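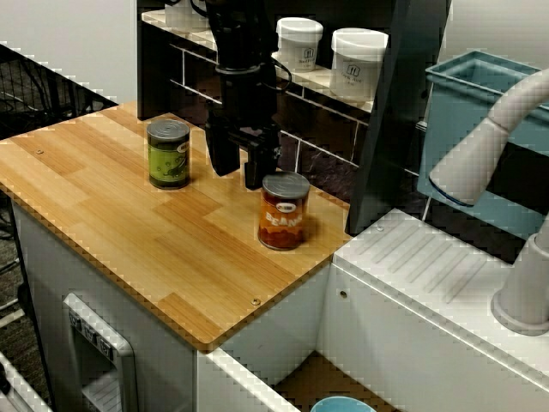 The Shelf Test

By Efthymia Stergiou
2019-10-08
4 min read

We use cookies to improve your visit. By continuing you accept our cookie policy.

The man from Novus wanted her to stand closer. Sarantis stayed where she was, by the door, with her coat on.

"It won't bite," he said.

"I didn't think it would bite. I thought it would miss."

He laughed as if she had paid him a compliment and tapped something on his laptop. The arm moved over the counter and stopped above the beans. It had two black fingers and took its time with both of them. She had driven 19 miles to Zultcombe to watch this, on a morning when she could have been doing payroll.

The kit was called Prumuvov. The brochure had it putting away groceries for people who could no longer manage it themselves, and Sarantis ran a house with 23 of those people in it. Her board had seen the brochure. Her board loved the brochure.

"What's it doing now?" she asked.

"Deciding."

"Between two cans?"

"Between approaches," he said. "There are a lot of ways to pick up a can."

She thought of Mr. Dell in room four, who had one way of picking up a can and was slow at it too, and who would tell you about his years on the railroad while you waited.

The fingers closed. The can went up an inch, then three, and she caught herself leaning forward. It traveled to the left and came down beside the green one, a little hard.

"There," said the man.

"You wanted it there?"

"In that general area."

"Do the green one."

He glanced at the laptop. "We've mostly been training on the beans this week."

"Somebody is going to buy peas," Sarantis said.

So he did the green one. The arm went over, came down, thought about it, and closed on the can just under the lid. It lifted. The can tilted, slid, and knocked against the counter, and rolled toward the edge – and Sarantis, who had raised three boys, had it in her hand before he was out of his chair.

"That's very useful for us," he said. "The failures are useful."

"How much is it a month?"

"Four – well, 400, on the starter plan. That includes support."

"Who's the support?"

"I am, at present."

She set the can back on its end. He looked about thirty, and he had not slept much. In July he had written to her that the thing was ready for homes. She had kept the letter and had it in her bag, and had meant to read him the second paragraph out loud.

"Run it again," she said. "Same can. Don't touch the computer this time."

"I might need to touch it a little."

Sarantis unbuttoned her coat and pulled a chair over from the wall. The arm swung back to where it had started, and they both watched the fingers open.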